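Last updated: 28/12/2023

Print this page | E-mail this page

Can a machine pour the tea yet?

Members who came to the September open day in Gillville will remember the question from the back row: when do we get one that does the dishes? We said we would look into it. The short answer is that single chores are coming along and whole kitchens are a long way off.

The Lundow workshop has spent the year on table service. Its arm made 400 tries at lifting a cup and setting it back on its saucer, and 31 of them ended with liquid on the table. That is better than last year, but you would not hire a waiter on those numbers.

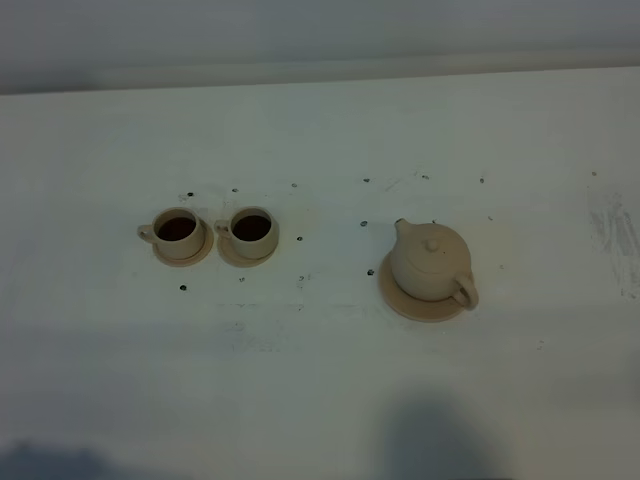 Pouring and carrying are hard for different reasons. A pour needs a steady wrist and a good sense of when to stop. Carrying needs a slow start and a slow stop, and a cup filled nearly to the rim, like the two beside the teapot, leaves little room for either. The small loop handles make it harder — most grippers do better with the body of the cup.

Shop floors are further ahead. Dumgate now has two machines packing boxes on the late shift, and they need a person only when a box jams. Every box there is the same size. No kitchen is that tidy.

The next open day will be at Dağdelen, with seven demonstrations planned. Bring your own mug.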